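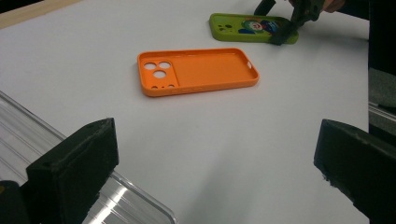

Review: the Fludilard folding cargo trike on a car-free street

My sister-in-law Nga Trương has a small flower stall, and on the first Saturdays of summer the council of Hundport closes Mosteck Street to cars. Only feet, wheels without motor, and dogs. Her van must stay outside the barriers from nine in the morning, so she asked me to find something which can carry buckets of water and is not a van. I bought the Fludilard and I have now used it for 2 seasons.

First the size. With the box open it is wide, nearly 70 centimetres, and it passes between the bollards at the station end but not at the church end, where the gap is smaller. I learned this with six buckets in the box. Please measure your bollards before you order.

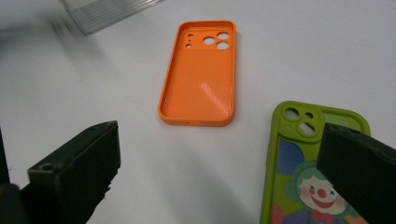

Orange phone case on the white table.

The steering is heavy at walking speed and becomes pleasant when you go a little faster. On a closed street you never go a little faster, there are children everywhere and people who stop in the middle to look at a menu. After one hour my wrists were tired. The brakes are very good, also on the wet tram rails, and the parking brake has a click that you can hear even near the brass band.

Folding takes me 6 minutes. The shop says less. The left hinge is stiff and I put a drop of oil on it every month, then it behaves.

I compared it with the Onu, which my neighbour Nhi Lương lent me for one weekend. The Onu is lighter and turns in a smaller circle, and I liked its saddle more. But its box has no hole for the water to run out, and for flowers this was a big problem for us. For bread or books I would maybe choose the Onu.

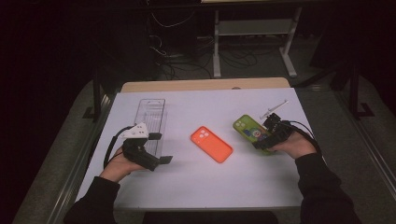 The bell deserves a few words too. It is too polite. People on a street without cars walk as if they were in their own garden, and they are right to do so, but with a full box I would like to be heard. I changed it for an older one from my bicycle.

My counter shows 3,661 kilometres, most of them between the flower market and the barriers. I replaced one tyre and the rain cover. The cover is the weak part, the second one is already torn at the corner where the strap pulls.

Four stars from me. Nga gives five, but I am the one who folds it.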